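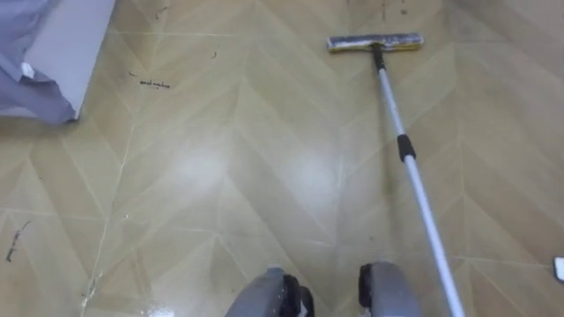 Our part of the Trarham project was the upkeep of one two-armed robot used for floor cleaning trials. The other two groups wrote the cleaning program and the scoring method, and we had to keep the machine in a state where their results could be compared from one day to the next. The floor is tan vinyl in a herringbone pattern, and the tool is a flat mop on a telescopic pole with a black locking band where the two sections join. That band became a bigger part of our work than we had planned. The grippers have black pads on the inner side, and the condition of those pads and the length of the pole were the two things that affected the trials most.

2. Starting condition

We took over the robot in October from the previous class. The log showed 731 trials, but only the last 478 had notes on maintenance. The pads on the right gripper were worn smooth near the tip. The left ones were better. Leonie Kramer, who supervised the lab, asked us to change both sets together so the grip would match, and to write down the trial number each time.

3. Pad replacement

The pads are held by two small screws from the back of the finger. The steps we used were:
Park the arms and switch off motor power.
Remove the screws and peel off the old pad.
Clean the metal with alcohol and let it dry.
Fit the new pad and tighten both screws by hand.
Switch on and run the open and close test 5 times.

On our first try we tightened one screw before the other was started, and the pad sat at an angle. The gripper still closed, but the pole turned in the grip during the push stroke. We took it off and did it again.

4. Pole length

The program assumes a fixed distance from the grip point to the mop head. When the locking band was loose, the pole got shorter by around six millimeters over a morning of trials, and the head started to lift at the far end of the stroke. We put a strip of tape on the slim section as a length mark and checked it before every run. Tightening the band more firmly fixed most of this. A new band was ordered from Morikawa but did not arrive before the end of the term.

5. Head camera

Ceiling lights reflect off the vinyl and leave a pale patch in the head camera view. We wiped the lens and repeated the calibration, which made no difference to the patch. Lowering the exposure made it smaller, but dark hairs on the floor were then harder to pick out, so we went back to the old setting and recorded it in the log.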